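3.2. Superficies de trabajo y elementos de almacenamiento abierto

El segundo grupo de observaciones corresponde a los escritorios compartidos del edificio Irnent, donde las mesas carecen de cajones y el material de uso diario se guarda en recipientes colocados sobre el propio tablero. Se registraron 164 puestos a lo largo de 2 periodos de observación, con un total de 1.192 anotaciones sobre la posición de los objetos al término de la jornada. El procedimiento de anotación sigue el esquema propuesto en el proyecto Steltutora, con una modificación: las cestas y bandejas se consideran parte del mobiliario cuando permanecen en el mismo lugar durante más de 30 días consecutivos.

Los tableros presentan un acabado claro con veta de madera. En las entrevistas, los usuarios valoraron este acabado de forma favorable, si bien señalaron que los objetos pequeños de tonos similares, en particular gomas y clips de cobre, resultan difíciles de localizar sobre él. Los recipientes oscuros, en cambio, se identifican con rapidez y tienden a funcionar como referencia espacial: el usuario deja los objetos «junto a la cesta» aun cuando no los introduce en ella.

La ubicación del recipiente no es uniforme. En los puestos con orificio pasacables se aprecia una preferencia por la zona posterior del tablero, próxima al orificio, que deja disponible la parte delantera para la escritura y el ordenador portátil. Esta disposición tiene un inconveniente conocido --el recipiente puede interferir con el paso de los cables-- y en varios puestos se había optado por desplazarlo hacia un lateral. La guía interna de Metton recomienda mantener una separación suficiente entre ambos elementos, pero no fija una distancia mínima.

En cuanto al tipo de recipiente, la cesta de malla metálica fue la opción más aceptada por el personal de limpieza, que puede comprobar su contenido sin levantarla. La cesta de rejilla amplia comparte esta ventaja, aunque los objetos finos atraviesan con facilidad los huecos. La clasificación de Kao, empleada en las secciones anteriores, agrupa ambas variantes bajo la categoría de almacenamiento abierto; en el presente trabajo se ha mantenido dicha agrupación a efectos de comparación. La figura 4 recoge un tablero con cesta de rejilla y orificio cercano al borde. Los resultados relativos a las bandejas apilables se presentan en la sección 3.3. 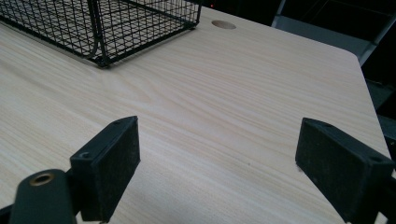 Figura 4. Tablero claro con cesta de alambre negro y orificio pasacables.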